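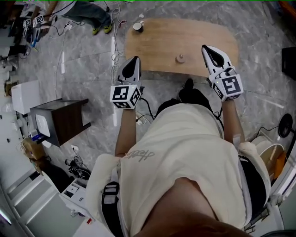 Rounded-corner table in light wood, with small cup, on the polished gray floor at Sodgate.

Room notes: table, floor, overhead light

The light wood table stays on the ground floor through April. It has been checked for level at each corner and the feet have been adjusted. Please don't drag it. The polished floor shows scuffs under side light, and the felt pads ordered from Drukside are a size too small for the feet. Replacement pads are on the same order as the shelf brackets.

Small items used on the tabletop go back to the Flarkberg shelf at the end of the day. Cups are stored upside down. Round wooden pieces go in the shallow tray, sorted by diameter, and the tray label has been corrected to match the stock list.

The white cables beside the table run along the floor and will be moved into flat cable cover. The route follows the wall as far as the outlet, then crosses at a right angle. Cover comes in 40-inch lengths and can be cut with a fine-tooth saw.
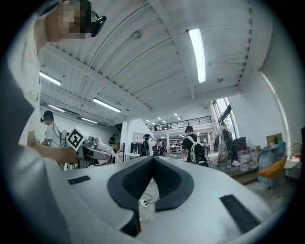
SODGATE — Tuesday, January 10, 2023

Overhead, the white corrugated deck and steel beams stay exposed. Valentyna Hrynyshyn has finished the lighting survey for the 1,464 square feet on this level. Her reading at table height was 173 lux with the window blinds down, against a working target of 300. The fluorescent tubes are to be replaced in one batch so that the color matches — mixed tubes made the wood finish hard to judge last winter.

Conduit on the ceiling is not a hanging point. Banners and drop cords go on the beam clamps only.

The small recessed lights beyond the mezzanine are outside this work and keep their present schedule. Corrections to the survey sheet should be sent to Valentyna before the tube order is placed.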